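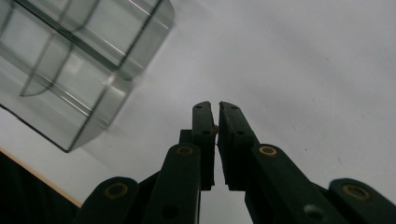

1 min read

Atalo says its new grasp planner can handle clear glass and plastic, the stuff that has tripped up robot vision for years. The software, called Lumau, was released on Sunday. Its claims deserve a slower look than they have had so far.

The firm trained Lumau on 623 recordings made with hand-held grippers, many of them near transparent boxes and trays. It reports that the planner then failed on 9 of 136 test picks. Every one of those tests took place at Atalo's own bench in Andon, on pale tabletops under even light.

"A plain table is a kind place to find glass," said Siriporn Duangkaew, who writes control software at Sriwong and has read the company's notes. She wants to see the same test on a cluttered shelf, with a window behind it.

Yaowalak Nilsuwan, who leads the Lumau work, said blurred footage was left in the training set on purpose and that the planner copes with it. Atalo has not published results with those clips taken out, so outsiders can't tell how much they help. The code is promised within six months. The test recordings are not part of that promise.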